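Hallo zusammen, ich suche wieder Leute, die Lust haben, mir beim Sortieren und Einräumen von Snacks zu helfen! Bei Bumel geht es um Vorräte in ganz normalen Wohnungen: Kekse, Cracker, Waffeln, eben alles, was sich so auf dem Esstisch sammelt und dann in eine Box soll.

Ihr bekommt einen Tisch, eine Kunststoffbox und einen Haufen Packungen (manche sperrig, manche winzig) und räumt ein, wie ihr es zu Hause auch machen würdet.

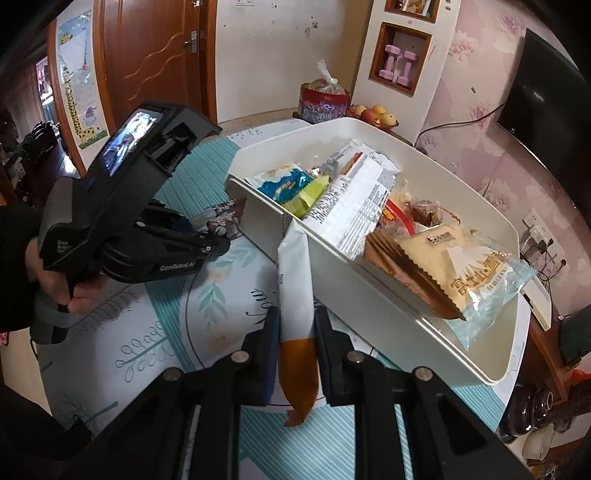 Muss ich dafür besonders ordentlich sein?
Chaoten sind genauso willkommen, ich will ja sehen, wie verschieden Leute packen.

**Eckdaten**

- 16 Plätze, Termine im Juli
- Dauer: ein Nachmittag
- 300 Euro Aufwandsentschädigung
- mindestens 18 Jahre alt, keine Nussallergie

Schreibt mir einfach ein paar Zeilen mit dem Stichwort „Bumel“ und sagt dazu, an welchen Tagen ihr könnt. Ich melde mich bei allen, auch wenn die Plätze schon weg sind!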